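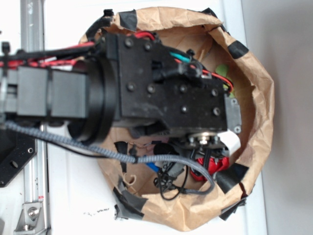

If you're planning to put a robot arm in front of the public for a day, start with the task, and pick one that a kid can understand from ten feet away. I do the open day at Starska every year, and our best crowd-pleaser is unpacking a grocery bag. Everyone has done it, everyone has an opinion on it, and it's a lot harder for an arm than stacking blocks. A plain brown paper bag is fine, but fold the rim outward all the way around and hold it open with short strips of black tape, or the arm will drag the paper along every time it reaches in. We use six strips and I wouldn't go lower. What follows is how I set the whole thing up, written mostly so I stop explaining it by email!

What you need

One arm with a gripper you trust. A white table. A stack of identical paper bags (more than you think, they get crumpled and tear at the corners). Black tape. Items for the bag. A stop button that somebody is holding, not one that's on a shelf behind the coffee. Tape for the floor too, and a stool for small visitors.

Ours is an Aksoy arm on a Prallus stand. You can do all of this with something different, just check how deep it can reach before you buy your bags. I once got a lovely tall kind and the wrist hit the rim at every try. 300 bags. They're still under my desk.

Step 1: Pick the items

Go for things that differ in color and shape, so people at the back can follow what's going on. I like one big shiny thing, a couple of small things and one soft thing. Skip glass. Skip anything with a loose lid (I have cleaned oatmeal out of a bearing and I'm not doing it again). Try every item by hand first, with the gripper closed on it and the arm standing still, and give it a good tug.

Step 2: Set up the bag

Crease the rim outward a couple of inches, work your hand around the inside to open up the bottom, and then tape. Do the corners first and then fill in the sides. Put the bag where the arm comes in over one side with room to spare, and mark the spot on the table in pencil so you can swap bags fast. A swap should take you under a minute. Practice it, people wander off!

Step 3: Sort out the cables

This is the part I'd spend the most time on. Anything that hangs off the arm will end up in the bag sooner or later. Move the arm by hand through the full reach, all the way down and back up, and watch the slack the whole time. Tie the bundle along the links, leave enough of a loop at each joint that nothing pulls, and then run it again slowly under power. If a cable goes down into the bag with the gripper, look hard at where it comes back up, and check that it can't hook an item or the rim on the way out.

Then do the screws. Put a wrench on every screw on the gripper housing the night before, and again at lunch. A full day of reaching shakes things loose.

Step 4: Do a dry run

I run 16 bags start to finish the afternoon before and write down every miss. Don't fix everything! Fix whatever happens three times. Last April I stayed until ten at night chasing a miss that came up once, and broke two other things doing it.

Keep the speed low, too. I know it's tempting to crank it up, but visitors can't follow a fast arm and they get nervous standing next to one. Slow looks careful, and people will lean in as far as the floor tape lets them.

Step 5: Talk while it works

Stand to the side, never between the arm and the crowd. I tell people what it's about to try, and then I shut up and let them watch. When it misses, say so. Ask the kids what they would do. Somebody always says "tip the bag over," and that's a perfectly good answer, so be ready to say why you aren't doing it (we want it to work with eggs someday).

Miroslava Hrnčiar, who ran these days before me over at Milby, used to let visitors choose the order of the items. I copied that right away. It gives people a stake in it, and you get a bit of time to check the tape.

Step 6: Pack up properly

Power down, park the arm, take the bag out from under it, and only then start chatting with the stragglers. Count your hex keys. Throw out the used bags even if they look okay.

Numbers, if you keep a log: last time we did 2,000 reaches over the day and got 1,585 clean picks. I had that on a sheet by the door and more people asked about it than about the arm.

Updated 13 December 2023: added the bit about checking screws at lunch.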